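Brutura Hand-Held Gripper Kit - Evaluation Progress Report
Prepared for: Kistport Applied Research Fund
Prepared by: Catríona Ó Riain, evaluation lead, Trosten
Date: 26 Feb 2021
Status: Interim, second of three

1. Purpose of this report

The Fund asked Trosten to review the Brutura kit and recommend whether it should be offered to the other groups in the program. The first report dealt with delivery, setup and training. This one deals with daily use in furnished rooms, the condition of the hardware after sustained handling, and the supplier's service response. Costs are covered only where they have changed.

2. Work completed

The evaluation plan calls for 2000 recorded demonstrations across all object groups. At the close of this period 1091 had been accepted into the set. A further 47 were rejected at review and will be repeated. Most rejections had one of two causes: the operator released the object before the end-of-task signal, or the tracking estimate drifted during a fast turn of the wrist. The first is a training matter. The second has been reported to the supplier and is discussed in section 5.

Bench work on rigid boxes and cups is finished. Work on bottles and similar containers began after the bench work closed and is still open. It was moved off the bench and into furnished rooms at the Fund's request, so that the recordings would include soft surfaces and ordinary household backgrounds.

3. Bottles and containers on soft surfaces

Bottles are the hardest group in the plan so far. On a bench, a bottle lying on its side gives the operator a firm surface to close against. On cloth over a mattress, the surface gives when the fingertips press down, and a light bottle tends to roll toward the lower side. Operators have learned to come in with the jaws wide, let both pads touch the cloth, and close slowly. Pick time is longer than on the bench, but the number of repeated attempts has dropped since this method was written into the operator sheet.

Clear plastic is a separate issue. The fingers have no trouble with it. The recordings do: a transparent wall shows whatever is behind it, and patterned bedding makes the outline harder to find in processing. We have kept clear, tinted and frosted bottles in the same group on purpose and will report results by type in the final document. 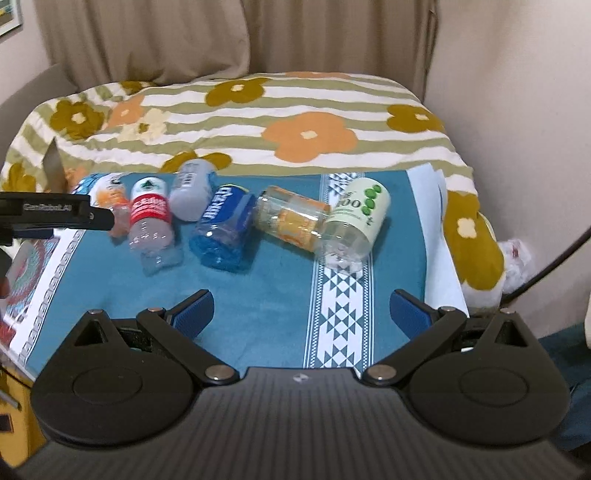
Does the kit need a separate set of fingertips for bottles?
The standard pads are adequate for every bottle in the current plan, and we don't recommend buying the optional narrow set for this work. The narrow set may be worth a second look if the Fund later adds caps and small lids.

Row layouts, with several containers side by side, were added to the plan in November. They test whether the operator can take one item without shifting the next. Where two bottles touch, the usual failure is that the outer finger pushes the neighbor away before the grip closes. We count such a recording as valid if the target is lifted cleanly, and tag it for contact. The tag was not in the original scheme. It has been added to the earlier recordings by hand.

4. Hardware condition

Pads: Wear is even on both sides. One pair was replaced early after adhesive residue from a label could not be cleaned off. The cleaning instructions in the manual should mention this.

Linkage: No measurable play at the pivots. One retaining screw worked loose and was refitted with thread locker. The supplier has since confirmed that this is acceptable under the warranty.

Battery: A full charge gives 60 minutes of recording, which is below the figure we were quoted. Operators now swap at the halfway point of a session. Two spare packs per unit should be treated as a minimum order.

Weight: Acceptable on the bench. In rooms, where operators lean over low furniture, forearm fatigue is the most common complaint. We have shortened the sessions and have not asked for a hardware change.

5. Supplier service

Brutura handles support through Brophy, its regional service partner. Replies on hardware questions have been prompt and specific. Replies on software have been slower. The tracking drift was logged with sample files, and Brophy reproduced it on its own unit. A firmware update has been promised but has no release date - we have asked for one in writing.

The documentation is clear on assembly and thin on calibration. Our technicians wrote a two-page calibration procedure, attached as Annex B, which Brophy has asked to reuse. We have no objection, subject to the Fund's approval.

6. Budget

Spending is within the approved amount. The only unplanned item is the purchase of spare battery packs, paid from the consumables line. No transfer between lines is requested.

7. Next period

Complete the bottle group, including row layouts.
Repeat the rejected recordings.
Install and test the firmware update, if received.
Start the soft goods group (towels, socks, folded shirts).

8. Decision requested

Please confirm whether Annex B may be released to Brophy. Trosten will hold its purchase recommendation until the drift fix has been tested.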